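Big Ball Afternoons: your questions answered

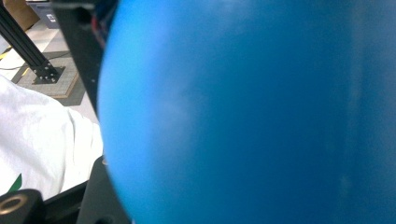 The blue ball, very close up.

Hello and welcome! We've been running ball games afternoons at Grakosora Hall long enough to have heard most questions more than once, so Nyokabi Langat and I sat down with a pot of tea and wrote the answers out. If yours isn't covered, just ask at the door.

What happens at a session?

Rolling, bouncing, catching, chasing, and a fair amount of laughing! We start with gentle rolling in a circle so that everybody gets a turn early on, then split into smaller groups for whatever people fancy. Target rolling is the favourite at the moment. The last 20 minutes are always free play, and I love that bit, it's when the best new games get made up.

Do I have to be sporty?

Not in the least. Anselmo Quintero came along in February saying he hadn't caught a ball since school, and he now runs the target game with a scoring system that only he fully understands.

How old do you have to be?

Three and up. Under-eights need a grown-up with them, and the grown-up is very welcome to join in. Our oldest regular is over 60 and has a wicked underarm roll.

Why big balls and not small ones?

A big ball is so much friendlier! It moves more slowly through the air, you can get both arms round it, and a small child can be part of the game by giving it a good shove. Big ones are also far easier to keep track of in a busy room. Small balls do come out for juggling, but only in the side room.

Does colour matter?

More than I expected. A strong blue stands out nicely against a pale floor, and several of our players with poorer eyesight have told us they prefer it to yellow or white. Red is good too. Pale green was a disaster in our old hall, where the walls were pale green as well.

How hard should a ball be pumped up?

Softer than you'd think. Press with the flat of your hand and you want a bit of give. A very firm ball bounces higher, but it stings if it catches you on the ear and it's harder for little hands to hold on to. For the circle games we let out a touch more air still.

I've just bought one and it won't reach full size. Is it faulty?

Probably not! New balls often need a rest between pumpings. Fill it most of the way, leave it overnight in a warm room, then top it up the next day. Check that the plug is pushed right in before you go to bed (ask me how I know).

What's the best way to clean one?

Warm water, a drop of washing-up liquid and a soft cloth. Rinse it well or it will be slippery, and let it dry on an old towel. Keep away from scouring pads, which leave scratches that pick up dirt for ever after. Hair and fluff come off beautifully with a damp rubber glove.

Can a puncture be mended?

For a light play ball with a pinhole, yes, a vinyl patch from a paddling pool kit usually does the job. Please don't patch an exercise ball that people sit on. If that one gets a hole, it's finished, and the kindest thing is to cut it up and use the pieces as non-slip mats under plant pots.

Where do I keep it at home?

Anywhere out of strong sun and away from radiators. On top of a wardrobe works well. Somkiat Tanasarn hangs his from a hook in a stretchy net and says it takes up no room at all, though he does have very high ceilings.

Can I bring my own ball?

Please do! Write your name on it near the plug. We've a marker pen at the door.

What should I wear?

Anything you can bend in, with soft-soled shoes or bare feet. Leave long scarves and dangly necklaces at home, and tuck in loose drawstrings.

Is the hall accessible?

There's level entry from the car park and plenty of space for wheelchairs. Seated games run at every session, and they're properly competitive, so come prepared. If noise is a worry, tell Nyokabi and she'll let you know which afternoons tend to be quieter.

How much does it cost?

£3 a person, with grown-ups accompanying a child free. Cash or card. Tea is included and so are biscuits, while they last.

How many can come?

The hall's limit for us is 51. We've only reached it once, at the half-term session, but if you're bringing a group please drop us a line first.

Can we borrow balls for a party?

Yes, with a week's notice. Reijo Halonen looks after the lending book and will throw in a foot pump. Bring them back clean and still inflated if your car allows it!

Page updated April 3, 2024 by Napaporn Wongsuwan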